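Week 4 – good practice for hand-held gripper work
Notes by Leen Saab. Bring these to the lab, Hemi Goodwin is marking attendence.

Carrying on from last time. We did the start-up checks, so straight into handling rules.

Before you pick anything up
Fingers open and close all the way, no sticking. Wipe the pads. Ribbed pads hold grit in the grooves – a soft brush, not a fingernail. Check the pivot pins on both sides. If one has play in it, tag the tool and put it back on the Kilovum shelf. Don't fix it yourself.

Setting up the table
Clutter is fine, we want clutter. What we don't want is glass, open liquids, blades, or anything you'd be upset to see dropped. Cables bundled, or off the table. Shoes and bags out of the walkway if you'll be stepping back.
Glass tabletops: go slow on the way down. Put a mat under the work area if there is one.

Load
Course limit is 700 g per lift. The Ranjbar sheet says 900, ignore it, that's for the older fingers. Not sure? Weigh it.

Soft packets
Everyone loses marks on these. Crumpled plastic folds as you close, so the grip you see isn't the grip you've got. Rules:
- close across the widest flat part
- pause once both pads touch, then squeeze
- lift straight up, no twist
- printed side any way up, doesn't matter for scoring

Two grippers on one table
One person calls the move. The other holds still untill it's called. Keep finger tips pointed at the work and never at a hand. Don't reach under someone else's tool.
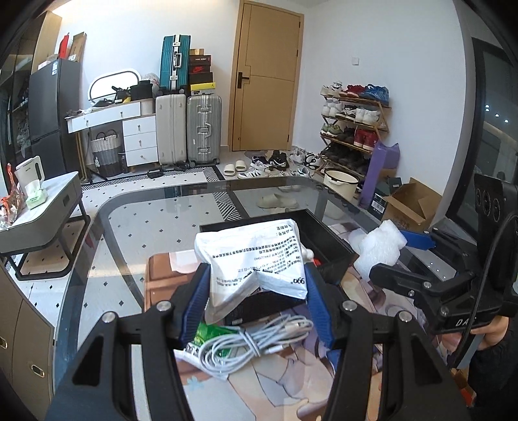
Same rule if you're working both tools alone – one moves, the other waits. Say it out loud if it helps. Hand behind the linkage at all times, thumb included.

Logging
Fill in the Flerninine form after each set, not at the end of the day. Failed grips go in too. A set is 34 lifts. If you stop early write down where and why, and leave the rest blank.

Reading for next week: Grumitness handbook, the chapter on pad wear. Short quiz on load limits first thing.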